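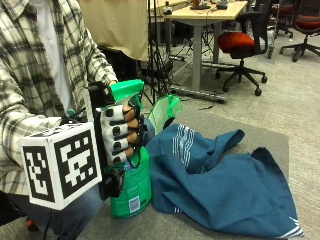 What the gripper saw when it wasn't looking at anything

Issued 14/03/2024, Kundwood Robotics Group newsletter

If you walked past the mat in November and wondered why a grown adult in a checked shirt was picking up the same bottle of spray over and over, the results are in. They are better than we deserved, and the best part of them came out of the footage we had been planning to delete.

A quick refresher for those who skipped the seminar (there were biscuits, so that's your loss). The arm we call Tindall learns tidying jobs by copying people. People show it the job in one of two ways. They can wear the hand kit, with the white finger pads and the great marker cube sticking off the side, and pick things up more or less as a person would. Or they can hold a copy of Tindall's own gripper and do the job with that, while the fisheye camera on it films whatever is in front. Mostly that means bottle and towel. A fair amount of it is Liam's knees.

The knees are where this gets interesting, at least to us.

Each time somebody finishes a go, they have to put things back, shuffle about on the carpet, free a cable from under something and start again. The recording used to run straight through all of that, and our software, Zollero, then cut it out. The idea was that a robot should learn from good work only, and nobody wanted Tindall picking up the habit of examining denim. Liam Heywood wrote the cutting tool and was proud of it. He has asked me to say that it still does exactly what it was built to do.

Last autumn's batch came to 1,259 goes at the bottle and towel job, split between the hand kit and the gripper. Trained on the neatly cut version, Tindall managed the whole job 38 times in every hundred. When it went well it went very well. When it went badly it went badly in one particular way, which Ruth Dawber noticed before the rest of us because she was the one standing next to the stop button. The gripper would drift off a little, lose sight of the towel, and then carry on as though it still had hold of it. It would make a lovely smooth folding motion in mid-air, a good way from any cloth, and stop there looking pleased with itself.

Ruth's view was that Tindall had never been shown what it looks like to be facing the wrong way. Every clip it had learned from began with the bottle in view and ended with the job done. As far as it knew, there was no such thing as a room with a ceiling. Show it a ceiling and it guessed, and the guess was always "folding, probably".

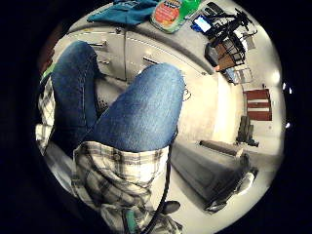
So we put the rubbish back in, which took longer than it sounds. Mohcine Morsy went through the uncut recordings and marked every stretch as either work, getting ready, or neither. "Neither" covered laps, the undersides of benches, people's sleeves, and one long passage in which the operator had plainly put the gripper down and gone to find lunch. He did the first week's worth by hand and then trained a small labeller on his own marks, which agreed with him often enough that he stopped checking and started complaining about the coffee.

The method itself is short. While Tindall is learning to copy the work stretches, it also learns to say which of the three kinds of stretch it seems to be in. It never copies any movement from "neither". It only learns to recognise it. When the arm is running and decides it is looking at "neither", it stops trying to do the job, backs up along the path it has just taken until the view looks like "getting ready", and has another go. We allow three of these retreats per job. After that it parks itself and a human comes over, usually Ruth, who has begun to sigh before she gets there.

With that one change, and no new recordings at all, the score went from 38 to 72. Same arm, same bottle, same mat. We ran both versions in a shuffled order so that whoever was resetting the towel couldn't tell which one was up, although Liam claims he could tell from the sound. We tested him on this. He could not.

Some details for people who like them, and everybody else can skip to the bit about the visit.

The gain came almost entirely from the gripper recordings. That makes sense, as the hand kit is filmed from a stand at the side of the mat and that camera sees the same patch of floor whatever the wearer is up to. The person can be scratching an ear and the view hardly changes. The gripper's camera goes wherever the gripper goes, and when somebody turns to fetch something it gets a sweeping tour of the shelving and the lights. For once the tour was worth having.

We tried leaving out different sorts of "neither" to see which ones mattered. Taking away the ceilings hurt a little. Taking away the close-ups of clothing hurt most, which surprised us until Ayuba Nyarko pointed out that a checked shirt seen from very near and a bunched-up towel seen from very near have a lot in common if you happen to be a robot. Both are cloth, both have lines on them and both have folds. Tindall trained without the clothing would now and then treat a sleeve as something that needed putting away. (The sleeve was hung on a stand for this test. Nobody was folded.)

We also tried the cheap version, in which the arm simply backs up whenever its movements get jerky, with no labels involved. It was better than the cut footage and well short of the real thing. Its main trouble was that Tindall's worst mistakes are beautifully smooth. See above regarding folding air.
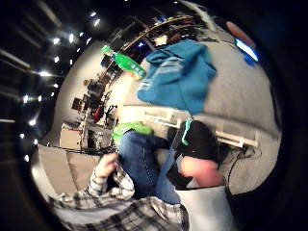

Mohcine would like it known that the labels are rougher than they look in the write-up. The line between "getting ready" and "neither" is a matter of taste, and his taste changed over the weeks. A hand reaching towards the bottle is getting ready. A hand resting near the bottle while its owner chats is neither, unless the chat ends, in which case it was getting ready all along. He asked Ayuba to mark a share of the recordings separately and the two of them disagreed mainly about this. Training on Ayuba's marks gave a score close enough to the first that we can't separate them, so the method doesn't seem fussy. The pair of them still are.

And now the things it can't do. All the recordings come from one room, with one set of furniture. We have no idea yet whether Tindall has learned what "looking the wrong way" means or has just memorised our walls. Keith Ackroyd, who read the draft for us, put this rather more sharply in the margin, and underlined it. He is right. The fair test is to take the arm somewhere it has never been and see whether it still knows when it's lost, and that is next on the list.

It also does nothing for the goes that fail with everything in full view. If Tindall takes the bottle too high up and it slips, it can see perfectly well what has happened and has no opinion about it. Most of the failures that are left are of this kind. Backing up doesn't help when the trouble is on the floor and rolling.

The visit, then. Our friends at Falberg have offered us a corner of their building for a week, with their own bench, their own lighting and their own assortment of clutter. Tindall will go over in the van, along with the mat, which Keith says is cheating and which we are taking anyway for the first day and then removing. Falberg's people will also record some goes with our spare gripper, so that for a change the laps will be theirs. If you have a bottle of an unusual shape, or a towel you don't mind never seeing again, leave it on Ayuba's desk with your name on it. Stripes especially welcome. Last time we asked for this we were given a bath mat and half a curtain, and both were used.

A request as well to everyone who has done a recording shift, or is down for one. Please stop being careful between goes. Since word of this got round, several of you have started holding the gripper politely still while you reset the towel, or pointing it at the wall with great dignity. It was kindly meant and it is no use to us whatever. Put it down, pick it up, turn round, drag it past your own shirt if that's how you would have done it before you knew. Mohcine has already had to mark up a long run of a very well-composed skirting board.

The cutting tool stays in Zollero for anyone who wants it, but it is now switched off to begin with. Liam has renamed the button. It used to say "Clean", and it now says "Clean (are you sure?)". The write-up, the labels and both trained versions are in the shared folder under Tindall, and questions about any of it should go to Ruth, who is nearest the door.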